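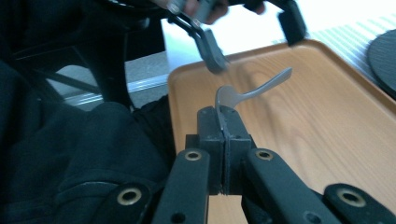
Gosling hand-held gripper, tried at the Bretudia open day, Duvthorpe
Posted 21st July

I have been to enough robot open days to know the drill. You get a lanyard, a biscuit and a film with piano music on it, and then something with an arm takes four minutes to move a block. The one at Bretudia's unit on the Belstead road was better than that, mostly because they let you get your hands on the kit, and so this is a review of the kit. The film was the usual film.

The Gosling is a gripper you hold. It has no arm and no motor. You work the fingers yourself from the handle, a camera on the tool records what happens, and the recordings are meant to teach a robot to do the same job later on. They had people using them in pairs, one in each hand, at a table with a wooden tray and some cutlery. Pick up a spoon, move it, put it down. It sounds like nothing and I was bad at it for a good quarter of an hour.

The grip itself is decent. The pads are wide and blocky and once they close on a spoon it stays closed on. I waved mine about more than I was meant to and didn't drop it. Picking one up off a flat surface is another matter. The pads are too thick to get under anything, so you end up pinching at the edge, missing, and pushing the spoon round the tray until it meets the rim. The rim did a lot of the work for me. I asked what happens on a bare worktop and was told that it's "a good challenge for the operator". Fine, but I've got a drawer at home with no helpful rim in it.

Build quality is mixed. The fingers run on black linkage bars with brass-coloured rings in the pivot holes, and those moved smoothly with no slop that I could feel. The bars themselves feel light. My pair had been in use all morning and the left one had a slight creak when fully open which the right one didn't. I'd like to see one after a year of it. They start rolling these out to paying customers in October, so I suppose somebody will.

Comfort: poor. After 17 minutes my thumb ached, and the weight sits too far forward, so your wrist is always holding the front end up. The staff swap over often. I noticed that before anyone mentioned it.

Then there's the question of what all this adds up to. According to the board by the door the team had logged 232 goes at the spoon job so far. I asked how many had been thrown out and got a longish answer about quality checks with no number in it. I also asked to see a robot do the task from what it had learned. There was one at the far end of the unit, behind a rope, and we were shown a clip of it on a screen. The clip was sped up. It said so in the corner, to be fair to them, though the type was small.

So I can tell you that a person holding a Gosling can shift cutlery, slowly, with practice. Whether a machine can pick up the knack from watching I can't say, and nothing I saw on the day settled it either way.

The tour cost £44, which is steep for something they plainly want you to see. Coffee was included. Parking wasn't, and the sign for it is round the back where you won't find it until you've already paid at the wrong machine.

Grip: good
Pivots: good
Picking up flat things: weak
Comfort: poor
Value of the day: middling, go if someone else is paying

I'd go back for a live run with the rope down and the clip at normal speed.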